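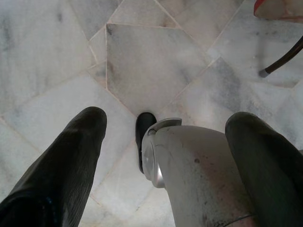
Handout 7, page 61

Buying a Gripper Kit: Reading the Offer
Notes for the Tuesday session. Bring the Sadico brochure, and a pencil you don't mind breaking.

The kit under review is the Juser two-finger gripper, sold by Sadico with a wrist camera, a set of sleeved fingers and a manual that spends its first chapter congratulating you. Violeta Farías went through the offer last term and her margin notes are quoted where they are printable.

1. What the brochure says

"Picks any household item from any household surface." Underline both uses of "any." When a seller writes "any," ask for the list of things they tried. Sadico's list has 16 items on it, and the smallest is a tennis ball.

2. Floors

Most sales demos happen on a matte gray table under good lamps. Homes have polished marble with veins in it, grout lines running in every direction, and chair legs. A small black object lying on such a floor is easy for you and me. The kit's software also has to decide that a smoky streak in the stone is not something to pick up. Ask what it does when it decides wrong. (Farías: "It tries again, with feeling.")

3. What the camera gets to see

With the camera at the wrist, the fingers are always in view, dark and a bit blurry because they are so close. The wrist housing takes up a good part of the bottom as well. An object can be tucked partly behind the metal rim of the housing, so the software has to work from whatever end is sticking out. The brochure calls this "an immersive viewpoint." Write down what you would call it.

4. Fingers and sleeves

Sleeves are a consumable. The offer includes one pair. Replacements are sold separately through Ostetti, order code 321, and the lead time is given as "prompt." Get a number of days in writing. Check also whether a scuffed housing counts as wear or as damage under the warranty, as the two words are four pages apart and appear not to have met.

5. Service plan

Dirk Sauerland will cover this after the break. Read the cancellation clause beforehand, preferably sitting down.

Exercise for next week

Rewrite the "any household item" sentence so that you would be willing to sign it. Half a page at most. Severin Riedl's version from last year was a single line and is still the best one we have, so he will be reading yours. Hand in to Dayana Chávez by 4 p.m.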